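Re: [plumbing-tech] Slow refill and phantom flush on side-lever cisterns
From: Meirion Foulkes
Date: 19th July

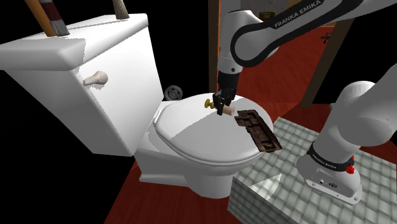
Senthil, thanks for the measurements. I have put my replies under each part and trimmed the rest.

Senthil Murthy wrote:
> The cistern is a Skisow close-coupled with the lever on the front.
> It refills by itself every 35 minutes or so when left alone. I have
> put dye in the tank twice and seen no colour in the pan either time,
> so I ruled out the flush valve.

I wouldn't rule it out yet. Dye only shows if the leak carries it down the wet side of the bowl in a quantity you can see. A slow weep past the flapper spreads into a film and is gone by the time it reaches the standing water. Dry the back of the bowl with paper, lay a fresh strip of toilet paper against the porcelain under the rim and leave it overnight with the supply shut off. If the strip is wet in the morning, the valve is passing.

Mark the water level inside the tank in pencil before you start. With the supply off there are three outcomes:

Level drops and stops at the flapper seat: the seat or the flapper.
Level drops and stops above the seat: a crack in the overflow pipe, or the joint where the refill tube clips on.
Level does not move: the fill valve is passing and the excess is going down the overflow.

> Static pressure at the isolating valve is 514 kPa. Is that too high
> for the Skorken bottom-entry valve? The leaflet is no help.

It is high for a domestic branch, and I would want it lower. What usually suffers is the diaphragm. It seats well enough in the day when other people are drawing water, then lets by at night when the main comes up. That would fit with your hearing it mostly after midnight. Take the reading again at two in the morning before you buy anything. If there is no reducing valve on the incoming main, fit one there and leave the branch alone. Throttling the isolating valve lowers the flow and does nothing to the static pressure, so a marginal diaphragm will still creep.

> Refill from empty takes 318 seconds, which seems very long given
> the pressure.

It is very long. High static pressure with poor flow means a restriction. On these it is either the inlet filter, which is a small mesh thimble pushed into the tail of the valve, or a flow restrictor left in by the installer. The restrictor is for high-pressure supplies, so it may be meant to be there, but not with that refill time. Pull the filter first. In the Pliltarport flats we took out 82 of them last August and most were packed with jointing compound.

> The lever also needs holding down for a full flush.

Separate fault. Too much slack in the chain, or the lift arm has been bent. Leave a little slack with the flapper closed and no more. If you take it up too far you will hold the flapper off its seat and be back where you started. The nut behind the lever has a left-hand thread on most patterns, so check before leaning on it.

Nicholas still lists the flapper and the seat washer as one kit. Change both, and clean the seat with a nylon pad. Wire wool scratches it.

Please post the overnight result to the list and not just to me. The archive has several threads on this valve that stop before the answer.

Meirion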